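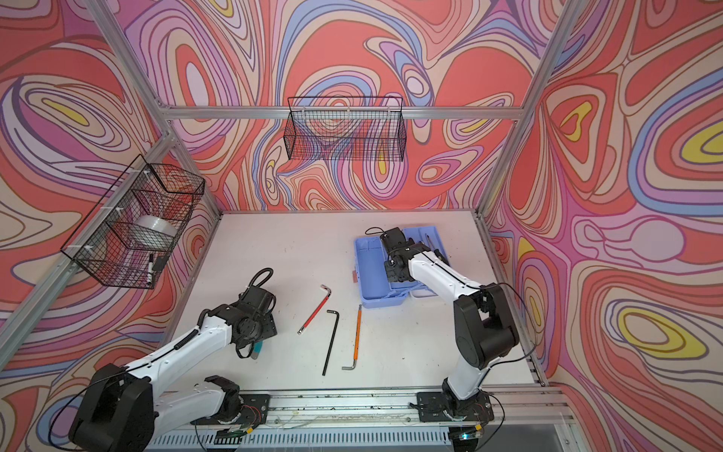 *Wall baskets and patterned panels.*

**To:** Aldana Escobar, Painemal Fund
**From:** Salamatu Addo, Brorby Open Council Project
**Re:** Second progress report, February through May

### Summary

We are on schedule with council monitoring and behind on the candidate questionnaire. Spending is within budget except for printing, explained below.

### Council monitoring

Our observers attended every regular meeting of the Brorby town council in the period and all but two of the zoning board meetings. We have now logged 167 recorded votes, with the name of each member and how he or she voted. Before the grant, the town published only the final tally.

The log is open to anyone on our website. Chalerm Klinhom checks each entry against the signed minutes before it goes up. In March the minutes came out three weeks late, so those entries were late too. The town clerk has agreed to send us drafts, marked as drafts, starting in June.

### Records requests

We filed 40 requests for public records. Most dealt with road contracts and the sale of the old Etance depot. The town answered 29 in full and six in part. Five are still open, and two of those are past the legal deadline. Kyriaki Kalogeropoulos has written to the town attorney about both. We would like to avoid an appeal if we can, as there is no money for one in this year's budget.

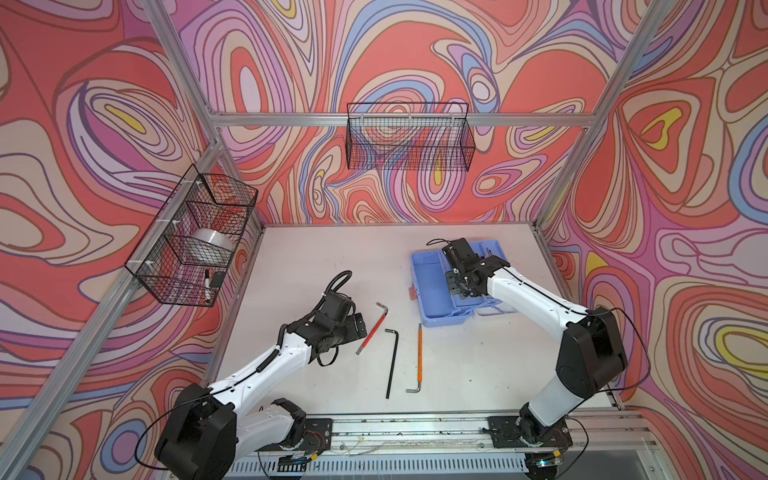 *Wire-mesh basket, attached with zip ties.*

### Public meetings

We held three evening meetings, with a total attendance of 116. The one on the depot sale drew the most people, and four council members came and took questions. Turnout at the April meeting was poor. It fell on the same evening as the school board hearing, and we should have checked.

### Candidate questionnaire

This was due out in April and has not been sent. The two local parties objected to the wording of the housing questions. Vasiliki Fragkou met with both and has a new draft that they accept. It will go to all candidates in the first half of June, and the answers will be printed in a voter guide.

### Budget

Printing is over by $200. The Flonutetti neighborhood asked for the meeting notices in a second language, and we had not planned for that. We ask to move the amount from travel, where we have spent very little.

### Next period

- Send the questionnaire and print the voter guide
- Close or escalate the five open records requests
- Train new observers for the zoning board
- Hold one meeting in Flonutetti, date to be set with the library

Please let us know about the travel transfer before the guide goes to the printer.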